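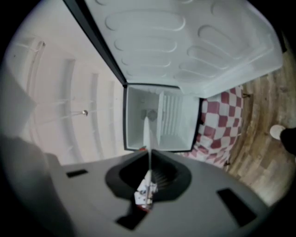
A small freezer and how to live with it

The woman I have come to see has been cooking from the same little white fridge for longer than she cares to work out, and she is very fond of it. She rents two rooms over a shop on Hrynyshyn Street, makes a very good pot of tea, and would like it known from the start that she has never once felt hard done by over the size of her freezer compartment.

"People come in and they feel sorry for me," she says, pouring. "They've got these great chests out in the garage, and they couldn't tell you what's at the bottom. I know every single thing in mine, and I could tell you which way up it is!"

She wrote to us in April after we ran a piece on kitchens for one, and her letter (four sides, both sides of the paper) was mostly about frost. So frost is where we begin. She defrosts when the ice is as thick as her little finger, always in the morning, with the plug out, the door propped open and an old bath towel folded along the bottom.

"I used to go at it with a butter knife, and my mother before me, and we were both very lucky. Now I put a bowl of hot water in, shut the door on it for ten minutes and go and do the beds. When I come back it slides off in sheets. It's lovely, that bit, I look forward to it."

The grooves and ridges are what take the time. She does them with a soft nail brush and a spoonful of bicarbonate in warm water, then goes over everything twice with a dry cloth. The rubber seal gets a wipe as well, right down into the fold, where crumbs and odd bits of label like to gather.

As for what goes back in, she is strict. Peas, a sliced loaf with the slices parted, stock frozen flat in bags so that they stand up like books, and one treat. She freezes nothing in tubs, as tubs are mostly air, and she writes on every bag before she fills it.

Has she ever thought of changing it? She did look, she admits. There was a Rullex at 299 pounds and a taller Ploltard at 366, and she went as far as measuring the alcove with a tape borrowed from downstairs.

"And then I came home and opened mine, and I thought, well, what would I put in all that room? More peas?" She laughs and tops up my cup without asking. "So I bought a new kettle instead."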